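Looking After Your Knits – notes for session 2
Evening class, Prenura Adult Learning
Tutor: Janaína Bittencourt

Right, you asked me to write this up properly after I talked too fast last time, so these are my notes on folding and storing jumpers, with the bits I forgot to say added in. Bring one chunky knit of your own to class, clean please, and a pillowcase you don't mind lending to the cause.

Where to fold

I do all mine on the bed. A table is fine for shirts but a heavy knit wants room to spread out, and I'd always sooner work on a made bed with the sheet pulled fairly smooth. Check the sheet for crumbs and hair first (I have a dog, I speak from experience). Lay the jumper face up and pat it out with flat hands, from the neck down and then out to the sides. No tugging! Cables pull a fabric in widthways, so a cabled jumper always looks narrower than the plain one you knitted or bought in the same size, and people try to stretch it back into shape on the spot. Leave it be.

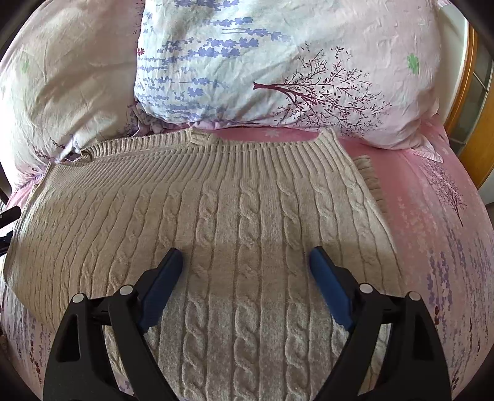
Use the cables as your guide. If there's one running down the middle, that's your centre line, and the columns either side should sit more or less as mirror images before you fold anything. When one side looks crowded, lift the jumper and lay it again. Smoothing harder only shoves the crowding somewhere else.

Sleeves next. Zaid Darwish asked whether they go in front or behind, and I said behind, and then Aparecida Pimentel said her mother did them in front for fifty years with no trouble, so there you are. I still say behind, because the front stays flat and you can see what you've got when it's on the shelf. Fold each sleeve back along the side of the body so it lies straight down, cuff towards the hem. Then bring the hem up once, to just under the collar. Once only for anything thick. Thirds are for fine merino and cotton.

The collar

A wide ribbed neck is the part that goes first, mostly from hangers and from being hauled off over the head by one edge. Set the ribs side by side with your fingertips and leave the collar at the top of the pile side, with nothing resting on it.
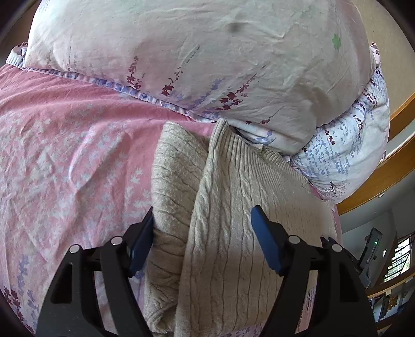 Cream cable knit on the bed, by the pillow.

Never hang these. I know I said it twice in class and I'm saying it again. A cabled jumper has a lot of yarn in it – Cauã Falcão unpicked a charity shop one last May to reuse the wool and measured 1,067 metres, and that wasn't even a big size – and all that weight drags from the shoulders.

Storing

Three to a pile, heaviest at the bottom. I put mine in old cotton pillowcases with the open end tucked under. Plastic boxes are all right for a few weeks, but for the whole summer I want cloth. Wash before you store, always, even if you wore it once. Moths like a bit of supper on a cuff just as much as you did.

Take everything out halfway through the season, shake it, refold it with the creases in a different place. It's ten minutes' work and I forget every year.

For next time

Practise the fold twice at home and see where your creases end up. Anselmo Portela is lending us his fabric comb for the bobbles, so if you've got a pilled elbow or underarm, bring that one! We'll also do snags, for which you'll need a blunt needle or a small crochet hook. Spare hooks are in the blue tin if you haven't got one.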